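Robot Takes On the Office Trash Bag, With Mixed Feelings All Around

Friday, by the Branalard science desk
Last updated: 4:40 p.m.

Robots can weld a car door all night without complaint. Ask one to put a liner in a wastebasket and you have a research program.

Such a program has been running at Dudek, the robotics lab on the second floor of the old Proltine building, where a two-armed machine has spent the spring learning to fit black plastic bags onto a small round bin. The group released its first results this week, and they are better than most people who have fought with a trash bag would have guessed.

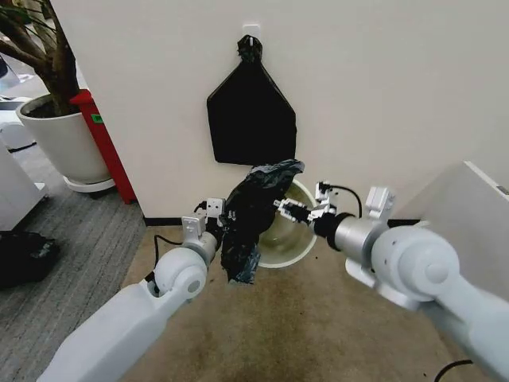

The left gripper has hold of the bag while the right one stands open beside it.

The trouble with a bag, from a robot's point of view, is that it has no shape worth remembering. A mug is the same mug every time you reach for it. A bag folds, shines, sticks to itself and hides its own opening. Earlier methods tried to build a model of the plastic and predict where every wrinkle would go, an approach that used a great deal of computer time and left a great many bins bare.

The Dudek method, called Cludamia, gives up on the wrinkles. It looks for edges it can pinch, guesses which of them belong to the mouth of the bag, and asks only whether the next small tug will make the opening wider. If the answer is no, it lets go with one hand and tries another spot.

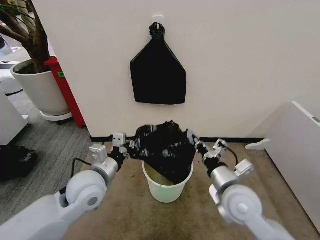 Both grippers on the bag, which sags into the mouth of the bin.

The system learned from 3033 demonstrations in which people steered the arms through the job. The researchers then gave it 900 attempts by itself, using bags and starting positions it had not met before. It got the liner over the rim in a little more than two-thirds of them. The previous version, trained on 2000 demonstrations and no second chances, managed fewer than half.

Most of the gain came from regrasping, the report says. The older system picked two points and pulled, and if they were the wrong two points it went on pulling with great confidence. The new one changes its grip up to six times before it calls the attempt a failure.

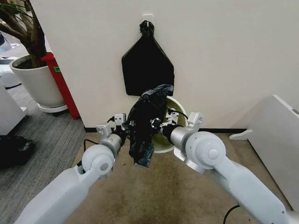 Bunched plastic between the two grippers, in front of the wastebasket. A second bag hangs on the wall hook.

Failures fall into two families. In the first, the grippers close on both layers of plastic and the robot works hard at opening a bag it is holding shut. In the second, the bag goes neatly over one side of the rim and pops off the other, a result familiar to anyone with a kitchen.

Speed is not yet a selling point. A good run takes close to three minutes, and the report notes, in a dry footnote, that members of the lab were faster "under all conditions tested, including while on the phone."
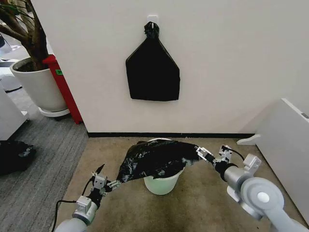
What comes next

The group plans to try thinner bags in June, along with a taller bin and a drawstring liner that the report describes as "ambitious." It also wants the method tested on pillowcases and laundry sacks, which pose much the same problem in cloth.

Taking the full bag out again, tying it and carrying it down the hall is listed under future work. For now that part of the job at Dudek is done by whoever loses the argument.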